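Open afternoon at the Denano refill room

The refill room at Denano opens to visitors once a year, in October, and I went with Clive Bainbridge, who wants to set one up in Zetthorpe. Doors were at 2. Parking is behind the building and fills up fast.

Mebrat Yilma gave the introduction. The room has 310 members, up a little from last year, and they bring in their own bottles.

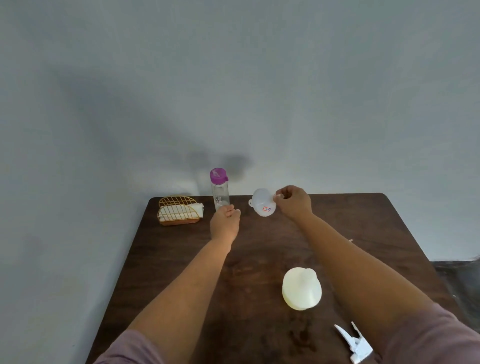 Funnels are the thing Clive asked about most. Denano lends them out at the door and loses a few every year. The one in use at the table was a small white plastic type with a red-bordered sticker on the side, light enough to hold by the rim with one hand. He wrote down the size.

Belmiro Nogueira took questions on which containers they accept. Food jars are fine if the labels are off. 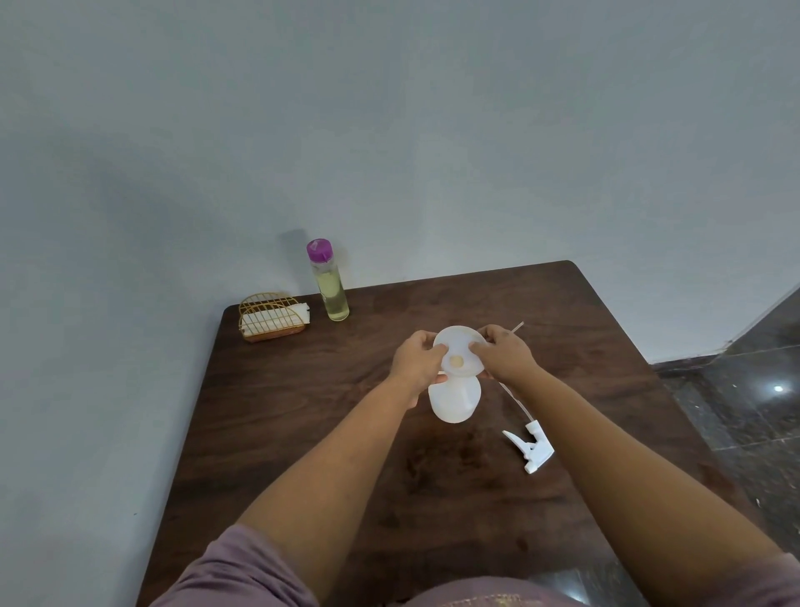 Spray bottles get brought in more than anything else, according to Belmiro, and they are slow to do. Members are asked to check the trigger before they fill. With the head off and laid on the table, the long dip tube is easy to look over - a split one goes in the spares box. Denano charges 2 dollars for a replacement head.

After that we moved on to costs. Rent is the big one, then the bulk liquid, which comes from Bastos in large drums.
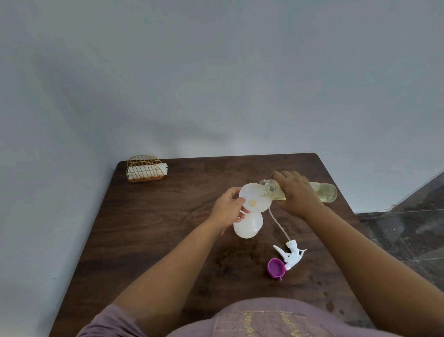 Delivery is extra, and Clive thought Zetthorpe could share a van with Wenesis to bring that down. Coffee was at the back until 4.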